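Pernedach Bench Package, Release 2
Tolley – Research Equipment – Two-Arm Systems

Status: in stock
Sold as: software, recorded data and bench layout files
Arms, grippers and kitchen items sold separately
Page updated: 2026-03-14

Overview

The Pernedach Bench Package is a complete setup for studying how a two-arm robot learns a long kitchen task from recorded operator runs. The task in this release is loading steamed buns from a plate into an electric steamer and putting the lid on. Labs that already own a pair of arms with parallel grippers can load the layout files, place the table items by the marks and start collecting data.

The package is built on a method we call stage-split training. An operator run is divided into stages at the moment a gripper closes or opens on something. Each stage is stored with its own start state and its own end check. The policy is trained on the stages and on the full run together, and at test time it chooses which stage it is in from the camera views. There is no hand-written script telling it to move on.

Stages are labeled automatically from gripper width and wrist motion. An operator then checks the labels in the Hayat viewer, which comes with the package. Most corrections are small shifts of a stage boundary, usually where the fingers touched a bun and closed slowly.
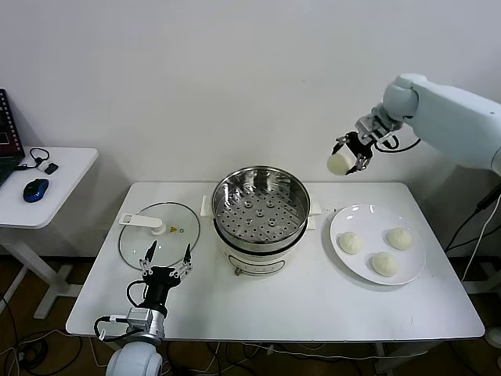 A full run has one pick and one place stage for each bun, followed by the lid stages. The order in which the buns are taken is left to the operator. We tried fixing the order in the first release and dropped it. The trained policy copied the order even when the first bun had been pushed out of reach, and it would wait over the wrong spot until the time limit.

Soft dough is hard on grippers. If the fingers close too far the bun keeps the dent, and a dented bun is harder to release cleanly. The package stores commanded width and measured width separately so that both can be used in training. In our tests the measured width mattered most during the place stages.

What the data contains

The recorded set holds 1,824 complete runs. Every run has the head view, both wrist views, joint positions, gripper widths, stage labels and the operator's pass or fail mark. Failed runs are kept and marked. They are left out of the default training list but can be switched on in the settings file.

Plate position, bun position on the plate and lid position change between runs. The cooker stays inside a small square in the middle of the table. Wall, table and lighting were left as they are in an ordinary lab room, and no backdrop is needed.

How placement is scored

Placement is scored on spacing, and the score is taken from the head view after the last bun has been released. A bun that lands inside the basket but touches its neighbor gets half credit. In a good final state, such as four buns set in a rough diamond with the perforated metal floor showing between them, every bun gets full credit and the plate is empty. The scorer looks for exposed basket floor between each pair of neighbors, so a basket with a very different floor will need new threshold values. A short calibration tool is included for that.
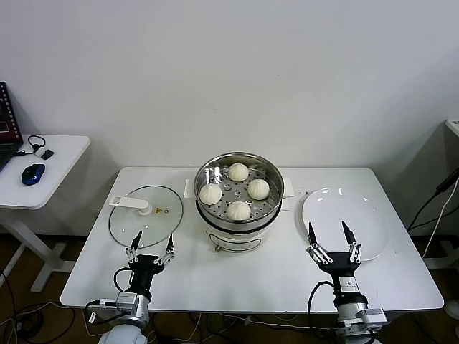
Spacing turned out to be the best single sign of whether the stage split was working. Policies trained on full runs only would place the first buns well and then crowd the later ones against them. With stage-split training the later buns are placed with the earlier ones taken into account. A typical target has one bun at the back of the basket, one on each side and one at the front, and both grippers end the loading part open and clear of the cooker. The lid can stay flat on the left side of the table through all of this, and the lid stages start from there.

Results

With the default settings, the trained policy completed the loading part with full spacing credit in 90 percent of scored test runs. The same network trained on full runs without stages did worse in every position group, and the gap was widest when the plate was close to the right edge of the table. Full tables are in the methods report that ships with the package, along with the test lists, so the runs can be repeated in the same order.

The lid stages are weaker. The usual failure is a lid that ends up tilted on the rim of the steel section. The policy does not always notice this from the head view. Adding the wrist views helped, and they are on by default in this release.

Wrist views and the lid

The wrist camera looks forward over the gripper body, with the finger linkages on both sides of the view. Clear glass lids are difficult for it. The edge of the glass can be close to edge-on and the highlights move as the arm moves. We do not use depth on the lid. The policy works from the color images and is given the last short stretch of wrist motion as well.
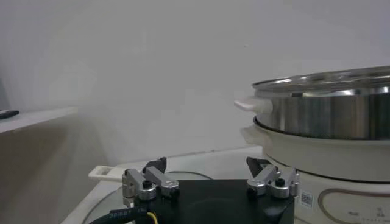
Comment from Pestetti: we ran the lid stages on our own bench with the wrist views on and saw the tilted-lid failures drop, but training took much longer and our first attempt ran out of memory. It would help to have a smaller image setting for the wrist views. We would also like to see the stage labels exported as plain text, so that our own tools can read them.

Both points are covered in Release 2. The smaller wrist image setting is under "views" in the settings file and costs very little on the loading part. On the lid stages the full size is still better. Label export is in the Hayat viewer under the file menu and writes one line for each stage.

Included

Recorded data set with stage labels
Training and test code
Hayat viewer for checking and correcting labels
Layout files with table marks
Spacing scorer and calibration tool
Methods report and test lists

Not included

Robot arms and grippers
Cameras and mounts
Table, steamer, plate and lid
Computer for training

Requirements

Two arms that can both reach the middle of a shared table, each with a parallel gripper that reports its width. One head camera and one camera at each wrist. Camera rates can differ, as the recorder lines the streams up by time stamp. The test code will run on a laptop for viewing and scoring only. Training needs a separate machine with a recent graphics card.

Keep power and signal cables off the tabletop and leave enough slack at the wrist for a full turn. A tight wrist cable shows up in the data as a slow drift in the last joint – the checker flags it, but the run has to be recorded again.

The steamer is used unheated in all recorded runs and should be left unplugged during collection. The package has no support for steam in the camera view.

License and price

One lab license is $2,000 and covers all users at one site. The data may be used in published work with a citation to the methods report. Owners of the first release can move to Release 2 at no charge by sending their license number to the Tolley order desk.

Old label files open in the new viewer but need to be saved again before training. An update with bowl and tray tasks is planned for April, using the same stage format.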